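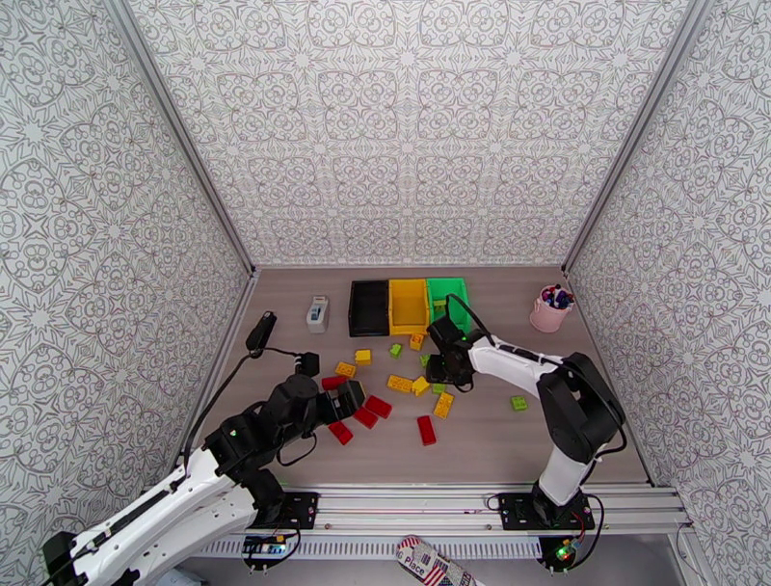 Home | Contents | Chapter 5 | Exercises | Index

Chapter 5: Gathering Examples
By Nadège Lefèvre and Wai-kit Kong
Jan 11, 2019
Reading time: 5 minutes

Suppose you want two arms to clear up a heap of toy bricks, putting each color in a bin of its own. In Chapter 4 we wrote that job out by hand, line after line: find a brick, move above it, close the fingers, lift. It worked, as long as every brick lay flat and none of them touched. Push two bricks together and the whole thing fell apart. You may have spent an evening adding special cases, and if you did, you already know why this chapter exists.

We are going to stop writing rules for a while and start collecting. A person will steer the arms through the job, over and over, and we will save everything: what the cameras saw, where each joint was, how far open the fingers were. One run through the job, from the first movement to the last, is called an episode. A pile of episodes is a dataset, and a dataset is what the learning methods in Chapters 6 and 7 will feed on.

This is our favorite part of the whole book! Most courses hand you a finished dataset on the first day and let you get straight to training. That saves time, and you miss half the fun. When you have steered the arms yourself you know where the hard moments are, you know which episodes were sloppy, and you look at a strange result later on and think, oh, I remember doing that.

5.1 What counts as an example

An example has two halves. The first is what the system could sense at some moment, and we call it the observation. The second is what the person did at that moment, and we call it the action. The learner's task is to get from the first to the second. Everything in this chapter follows from that pairing, so it is worth reading this paragraph twice.

Notice what is missing. The person's reasons are not recorded. If you slow down near a brick because you were worried about knocking its neighbor, the learner sees only that you slowed down. If you paused to scratch your nose, it sees a pause too, and it will treat both pauses with the same respect. Students find this funny until they watch a trained arm stop in midair for no reason at all.

Notice too that the person may know things the cameras don't. In our first attempt at the brick job, the driver stood beside the table and leaned in to look behind the gripper. The driver did beautifully. The learner, which had no way to lean, did terribly. We threw those episodes out and began again with the driver looking only at the camera views – slower work, and far better data.

5.2 The Brustia set

Many of the exercises use a collection we call Brustia, recorded in December with a small program named Edix. It holds 3519 episodes of short tabletop jobs. Of these, 856 are brick sorting, and those are the ones you will meet first. Each sorting episode runs up to 40 seconds. Longer attempts were stopped and marked as unfinished, and they are still in there, because you will want them in Section 5.6.

Before each episode the bricks were picked up and dropped again. We were fussy about that. It is very tempting to set them out neatly, with a nice gap around each one, and a learner raised on neat tables has a hard time with a messy one. Let them fall on top of each other. Let a few roll off toward the side where only one arm can reach.

If you have access to a pair of arms, record your own episodes alongside ours. The setup notes are in Appendix B, and readers using the Stirnia controller should look at the extra page on timing before they start. If you have no arms, the simulator that comes with the book, called Ho, records in the same format, and every exercise can be done with it.

5.3 Before you record anything

Write down, in one sentence, what a finished job looks like. "The bricks are sorted" is too loose. Does a brick resting on the rim of a bin count? Does it matter which arm did the work? May a brick be dropped and picked up again? Two drivers with different answers will give you two different jobs mixed together under one name.

Then do ten practice runs with the recorder off. Your first few will be clumsy, everybody's are, and your hands will find a rhythm sooner than you expect. Once the runs start to look alike, switch the recorder on and turn to Exercise 5.1.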